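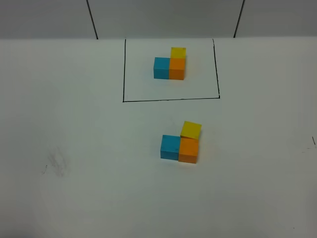 The small cube game from the Midona workshop in Zilov will be in the shops again in July. The first edition was sold out during the winter, and for several months the workshop could only put names on a waiting list. Now 838 sets are ordered for the second edition, and 444 of them are already packed. The rest must wait for the boxes, which come from the Yüksel printing house and are one week behind the plan.

The game is called Arneck, after the street where the workshop had its first room. It needs very little: small wooden cubes in blue, orange and yellow, a set of cards, and a free table that stands against a wall. The players draw a work area on the table with a black marker. Only three sides are drawn, and the wall closes the fourth one. Inside this area the cubes must be put together in the shape that the card asks for, with the right color in the right place.

The second edition has 70 cards, 10 more than before. Most of the new ones are for beginners and use only three cubes. Some buyers of the first edition wrote that the step from the easy cards to the middle ones was too big, especially for children who play alone. The workshop agreed with them and tried the new cards during the whole spring before they went to print.
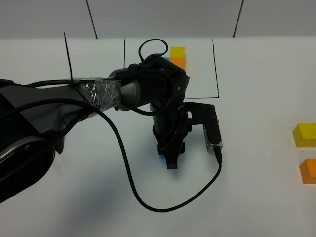
Color was the longest discussion in the preparation of this edition. In the first one the blue was much darker, and in the evening, under a weak kitchen lamp, some players could not tell it well from the dark back of the cards. Several other blues were tried on sample cubes. The choice fell on a lighter one, close to cyan, and it is easy to find on a white tabletop even when only a small patch of it is showing. The orange and the yellow were also compared again, but they stay as they were.

The size of the cubes is not changed, so owners of the older sets can mix them with the new ones if they don't mind two kinds of blue. The edges are a little softer now. This was a wish from the shops -- some customers found the old cubes too sharp for small hands.

Also the rules were made shorter. They now fit on one sheet, printed on both sides, with the drawings bigger than the text. The most frequent beginning is an L-shape of three cubes, placed inside the outline and touching each other. The cubes that are not needed for the card stay outside the outline, anywhere on the table. In the old rules they had to lie in a row, but almost all players forgot this, and it had no influence on the game.
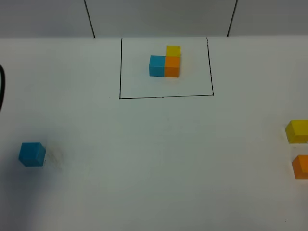 ## Where to get it

The sets will be sold in the workshop in Zilov and in the toy shops which had the first edition. People from the waiting list will receive a message when their set is ready, and they have two weeks to pick it up. After this time it goes to the next name on the list. Sending by mail is possible, but the buyer pays for it.

Owners of the first edition can buy the new cards separately, without cubes. The card packs are already finished and can be bought now. Single cubes in the new blue will be available too, as long as there are some left after the packing.

## Open table on Wednesday

Those who want to try the game first can come to the workshop on Wednesday from 4 p.m. The new cards will be on the table, the beginner ones as well as the most difficult. The entrance is free and no registration is needed. Children under six should come with an adult.

The marker for the outline is not part of the set. The workshop recommends one that can be wiped off, and it asks players to test it first in a corner of the table -- on unpainted wood the line can stay forever.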